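Clindton growers' market to move indoors for the winter

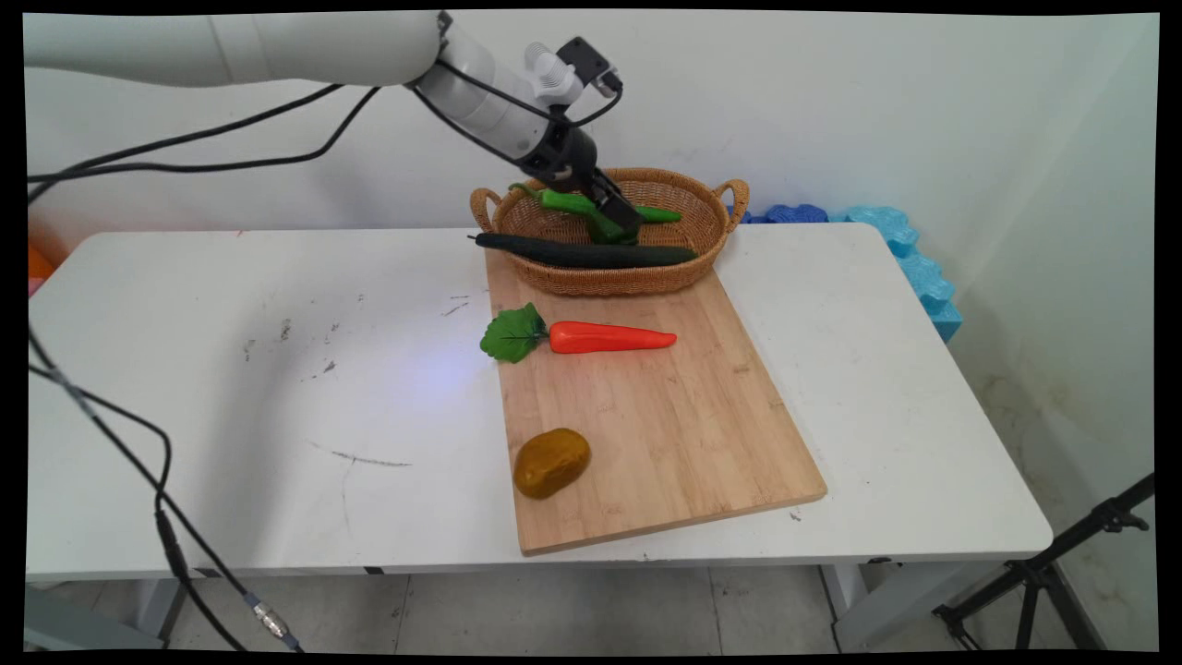 The Clindton growers' market will leave the Mill Street parking lot at the end of October and spend the winter inside the former Virág furniture store, the town council decided this week.

The vote was 6 to 1. Under the agreement, the market will have the ground floor of the building every weekend through March, with room for 30 stalls. The outdoor market has had up to 44 on its busiest mornings, so not every seller will get a place.

Yannick Arnaud, who manages the market for the town, said stallholders who grow their own produce within the county would be offered space first. Bakers, egg sellers and cheesemakers come next, followed by crafts and prepared food.

"Last January we had mornings with six stalls and a lot of ice," Arnaud said. "People were packing up by 10. The growers had plenty to sell, but the customers stayed home."

Sellers will pay $30 a day for a standard stall, up from $22 outdoors. The increase covers heating and the cleaning of the floor after each market. A half stall will be available at $18 for growers with only a few crates to sell, such as those bringing the last of the season's peppers, beans or squash.

The furniture store closed two years ago and has been used only for storage. The owners have agreed to replace the rear doors so that sellers can unload from the alley. The fire department inspected the ground floor in September and set a limit of 200 people inside at one time. The upper floor will stay closed.

Council member Dana Whitlow cast the vote against the plan. She said she supported the market but wanted a second quote for the heating work, and she asked why the school gym in Burkton had been ruled out. Arnaud said the gym was booked for basketball until late February.

Some growers have raised concerns about parking. The store has 16 spaces of its own, and the street in front is limited to one hour. The council agreed to lift the time limit on market mornings and will put up signs directing drivers to the Mill Street lot, a four-minute walk away. The bus from Hamport stops across the street.

Ellen Prosser, who farms east of Hamport and has sold vegetables in Clindton for 11 seasons, said she would apply for a full stall. She grows late greens and roots under cover and had been driving to two other markets in the winter months.

"It's a higher fee, but I won't be losing lettuce to the frost while I stand there," she said. "I'd like to see the doors open before 8, though. My regulars come early."

Opening hours have been set at 8:30 a.m. to 1 p.m. The council said it would review them in December, along with the stall fees.

Customers paying with food assistance benefits will be able to use them at the indoor market as they do now. The token table will be just inside the main entrance. Dogs, which are allowed at the outdoor market, will not be admitted apart from service animals.

Application forms for stalls are available at the town clerk's office and from the market table in the Mill Street lot. They must be returned by noon on the last market day in September. Sellers will hear within 2 weeks whether they have a place, and those who miss out will go on a waiting list.

The market will return to the parking lot in April.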